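Head of School's Diary
20 Jan 2013

The Pimeditz School opened the second half of its year with 42 families enrolled in the home study program, and the greater part of my time has gone to the review of their learning plans. Each plan is read by two members of staff before it is returned to the parents. Marleny Flores and Dinesh Jaiswal have completed the elementary plans. The upper level plans remain with me and will be returned before the end of the month.

The most common question from parents concerns the teaching of history at home. Several families have asked whether they are required to follow the order of the textbook. They are not. The school asks that a student be able to place events in time and to write clearly on a subject of reasonable size. One student at Doline has chosen to spend the term on the year 1792 alone, using letters and newspapers from the county library, and I have approved the plan with one change - a short map exercise has been added at the request of Mrs. Lytvynenko, who will mark the final paper.

Attendance at the shared science sessions was discussed with Myroslav Marchuk. Families who live beyond Unent find the morning start difficult in winter. Mr. Marchuk has proposed that the chemistry session begin one hour later until spring, and I have agreed. Parents will receive the revised schedule by mail.

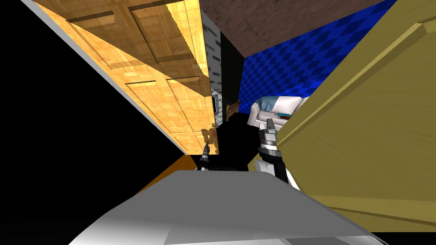 The written work submitted in the fall was, on the whole, stronger than that of last year. Students at the upper level are now expected to produce one essay of 2000 words each term, and most did so. Where an essay fell short, the tutor has written to the family and offered a second date. I would ask tutors to keep these letters brief and to say plainly what is missing. Two of the letters I read this week did not.

Ghazal Abbasi has asked that the reading list be sent out earlier, so that families may borrow the books and need not buy them. The list for the coming year will accordingly be settled in July. Suggestions should reach her in writing, with the title, the author and the grade level. Three titles on the current list are out of print and will be replaced.

The Zakharchenko Prize for independent study will be awarded again this year. Entries may be in any subject, and younger students may enter with the help of a parent, provided that the help is stated on the form. The old forms are not to be used - they carry the former mailing address.

I am to meet the mathematics tutors tomorrow on the matter of placement tests.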